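Notebook, bench 3, play materials
June 2002

Continuing from the January entry, which stopped at the point where the old bin was retired. Work below covers the block set, the tabletop and the wallpapered surround. Project reference is Skirier 3367 and should go on anything that gets filed with this.

Starting condition. Surround was relined with the Stillance paper, the violet pattern on cream with the faint stripe. All three walls were done from the same batch. Paste was the Clelberg powder mixed at the packet rate, left to stand 12 minutes. First length went on the back wall, then the sides. Side walls slant, so the drops were cut long and trimmed against the rail with a new blade for every second length. Pattern match at the two back corners is acceptable. The repeat drifts slightly toward the lower part of the left side and I am leaving it.

Reasons for a patterned lining have been argued over enough. The plain gray card we had before made the blocks too easy to pick out by eye and told us little about sorting in an ordinary room. The paper has a lot of green and purple in it, so the question is whether any block color gets lost against it when viewed at a low angle. Against the white top there is no difficulty.

Tabletop. Wiped with a damp cloth and dried before the blocks came out. The white surface marks easily and wants washing without abrasive. Do not use the cream cleaner from the Abdelaziz cupboard, it took the sheen off the previous top.

Blocks were washed in the sink in two lots, water at hand temperature, a little dish soap, rinsed twice, spread on towels overnight. Paint held on everything I checked. Rinse water was clear on both lots. 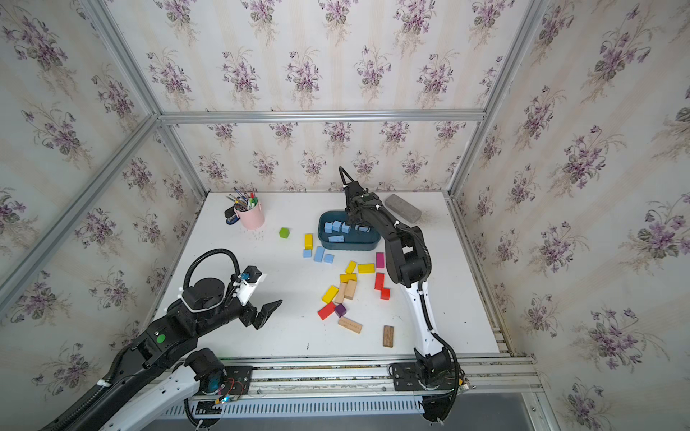

Fig. 1. Teal bin at the back of the table, blocks out on the white top.

Bin. The dark teal one replaces the clear one. Rigid plastic, rim has no sharp flash. The clear bin had the advantage that contents could be read from the side, and I expect a complaint about losing that. Against it, the clear walls had scratched to the point of being nearly opaque anyway. The teal sits far enough from the wallpaper colors to be found at a glance. Position toward the back leaves the middle of the table free for sorting and building, at the cost of a longer reach.

Bin size was checked by loading the full set of 98 dry, before any of them went on the table. They fit loose with room at the top. Shaking the bin level gained a little more height. No need for the deeper size in the catalog.

Sorting order still open. Three methods have been used here at one time or another:
By color, whole set, then by shape inside each color.
By shape first, color ignored.
Small cubes out first, everything else as it comes.
The third is quickest to put away and the worst to take out again. Small cubes work their way to the bottom of any mixed load and end up under everything. I would keep them in a separate tray if the shelf had space for one, and it has 16 inches clear, so this may be possible. To be measured with the tray in hand.
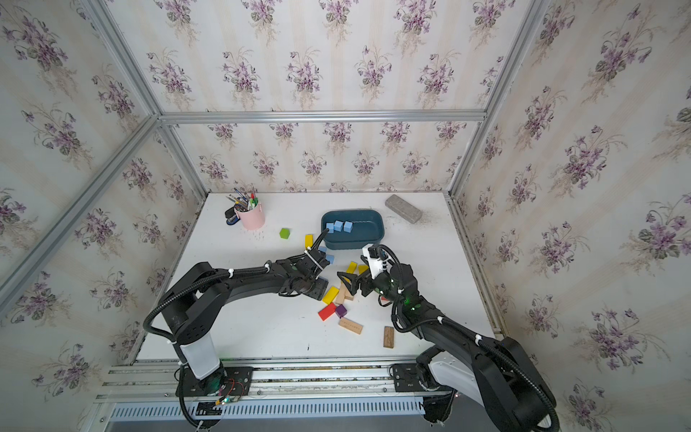

Fig. 2. Block cluster at center, two small blue cubes on its left side.

Note on the blue cubes. They read well on the white and I have no worry about those. Purple and green against the lining are the doubtful cases and should be looked at with the eye down near table height.

Surface condition. Small dark specks and some dust toward the back of the top. Origin not established. Candidates are paper trimmings, dried paste, or dust off the top of the back rail – the rail was not wiped when the table was. Lift a few with tape and look at them under the glass before wiping again, otherwise we learn nothing. If they turn out to be paste, the lower edge of the back wall needs a second pass with the seam roller.

Paper seams otherwise flat when checked by hand. No lifting at the rail.

To do:
Wipe rails, top face and grooves.
Tape lift from the back of the table.
Low-angle color check, purple and green.
Measure shelf for small cube tray.
Label teal bin with the set number, on the short end.
Order one spare roll of the Stillance paper while the batch is still listed.

Leftover paper is rolled on the upper shelf, one part roll plus offcuts. Paste bucket washed out.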